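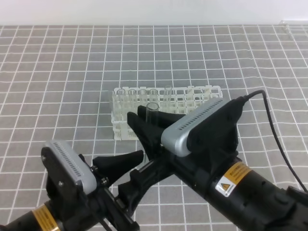 Thursday, December 30, 2021
by Róisín Ó Dubhghaill

So the stepladder has gone back. I've been meaning to write this up for weeks and kept putting it off, and now it's that funny bit between Christmas and New Year when I've eaten all the good biscuits and have no excuse left.

If you've been reading for a while you'll remember the stepladder. I bought it in July when we were doing the landing, a Verar three-step one with the wide treads, and I went on about it far too much (sorry). It folded flat, it fitted behind the kitchen door, and I could get to the top cupboards without standing on a dining chair in my socks like an eejit. I loved it!

Then in the middle of November my neighbour Declan Kavanagh knocked on the door with his phone held out in front of him and said, "Is this yours?" It was a recall notice. The catch that locks the legs open could let go under weight, and would everyone please stop using the thing straight away. He has the same one. He'd borrowed mine first, liked it, and gone out and bought his own, so I felt a bit responsible for the both of us.

My first thought, I'm ashamed to say, was that mine was grand. I'd been up and down it for months, I'd painted a whole ceiling off it, and the catch clicked every time. I went and clicked it a few times in the hall to prove it to myself. But a click doesn't tell you much about what's going on inside, and Declan's clicked as well.

The notice said to find the batch number, which was on a sticker underneath the bottom tread. Mine had paint on it. Of course it did. I got most of it off with a damp cloth and my thumbnail, and you could just about read that it ended in 42, and 42 was on the list. Declan's was on the list too. My brother-in-law Periklis Vasilakis has one from the same shop but bought a year before, and his wasn't, so do look at the number before you drag anything anywhere.
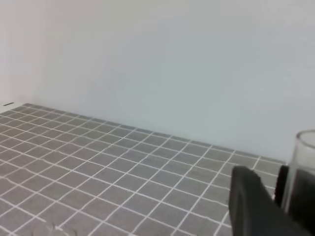
What happened next was mostly waiting. You had to fill in a form on the website, and the form wanted a photo of the sticker, a photo of the whole ladder, and the date of purchase. I didn't have the receipt. I never have the receipt. I had a bank statement with the shop's name on it and a price, and I sent that and hoped for the best.

It bounced back twice. The first time the photo was too big and the second time it just said "error", no explanation, so I rang. I was 12th in the queue, which I only know because a cheerful recorded voice told me so, over and over, between bursts of pan pipes. When I got through, the man was lovely. He said the bank statement was fine, he didn't need the receipt at all, and he could do the whole lot over the phone there and then. It took five minutes. I wish I'd rung on day one and never opened the website.

You got a choice of a refund or a replacement catch sent out in the post to fit yourself. I took the refund. I'm handy enough, I put up my own shelves and they're still up, but I don't want to be at the top of a ladder thinking about whether I did the screws properly. Declan went for the repair kit because he enjoys that class of thing, and fair play to him. It came in a padded envelope with a page of drawings and he had it done before his tea. He says it feels more solid than it did before. I've still not been up it.

With the refund they wanted the ladder back, so it had to go to the shop in Flindville, and it doesn't fit in my car unless the passenger seat goes all the way down. I drove over with it lying beside me like somebody having a nap. The girl at the desk cut the sticker off, put a big X on the tread in marker and leaned it against the wall with a whole row of others. I was a bit sad walking out – it was a good ladder, apart from the one thing a ladder has to do.

The money was back in my account before the end of the month. No complaints there.

The other thing that came out of all this is that I went round the house in a bit of a mood looking for stickers. I turned the toaster upside down (crumbs everywhere, don't do it over a clean floor). I looked at the back of the heater in the box room, an Aasen one that was my mother's, and the two extension leads behind the telly. I wrote the model and batch numbers in the back of my address book, and then I sat down and registered the ones that could be registered. I had never in my life registered a product. I always thought those cards were only for getting your address so they could send you leaflets, and maybe they are a bit, but if I'd sent in the card for the ladder they'd have emailed me. As it was I'd have heard nothing at all if Declan hadn't been reading his phone at the bus stop.

Everything else was fine, by the way. The only thing I got rid of was a plug adaptor with no markings on it whatsoever, which I think came out of a suitcase.

I did ask on the last post whether anyone could recommend a replacement, and thank you, I got loads of answers. Peadar Fitzgerald said to get one with a handrail and never look back. Peadar Tully (other Peadar, no relation, they've never met) said two steps is plenty for anyone and three is showing off. I'm five foot one, Peadar, I need the third step.

For now I've borrowed my sister's, which weighs a ton and squeaks. I'll have a proper look in the sales next week. I want wide treads again, I want it to fold flat enough for behind the kitchen door, and I'm going to check the recall pages before I pay for it. If you have one you like, leave the name of it in the comments and tell me how tall you are, that would help.

Right, I'm off to take the lights down from the front window while there's still daylight. I can reach those from the floor.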